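4 Setting up the Joteck 301 mattress heating pad

4.1 Before you start

The pad lies between the mattress and the fitted sheet. It must not be used with a second heated product on the same bed, including a heated throw.

Check that the package contains the pad, the controller, the power cord and two elastic corner straps. If a part is missing, contact the Humatport service desk before plugging anything in.

CAUTION: Do not use the pad on a waterbed, a folding bed or an adjustable base.

4.2 Fitting the pad

1. Strip the bed down to the bare mattress.
2. Unroll the pad with the printed side up and the connector at the foot end.
3. Line up the top edge of the pad 2 cm below the head of the mattress.
4. Hook the elastic straps under the corners at the foot. The straps should be snug but should not pull the pad into ridges.
5. Run a flat hand over the whole pad. Heating wires must not cross or bunch.
6. Route the controller cable down the side of the mattress nearest the outlet. Do not tuck it under the mattress.
7. Put on the fitted sheet and pull it down over the sides.

NOTE: Small creases in the sheet do not affect heating. Folds in the pad do. If you can feel a fold through the sheet, take the sheet off and repeat step 5.

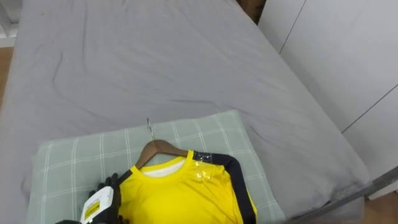

Figure 4-1. Fitted sheet and pillow on the bed.

4.3 First use

1. Push the controller plug into the pad connector until it clicks.
2. Plug the power cord into a grounded outlet. Do not use an extension cord.
3. Set the controller to LOW and leave it for roughly 74 minutes.
4. Check the pad for hot spots by hand, then choose your usual setting.

If the controller shows F2, unplug it at the wall, reseat the connector and start again at step 1. If the code comes back, stop using the pad.

CAUTION: Switch off and unplug the pad before changing the bedding. Never pin anything to it.

4.4 Storage

Let the pad cool completely. Roll it loosely and keep it in its bag, with nothing heavy on top. The colour of the cover may fade slightly with washing; see section 6 for wash settings.

Section 4 revised in April by Josée Carrier, Humatport technical documentation.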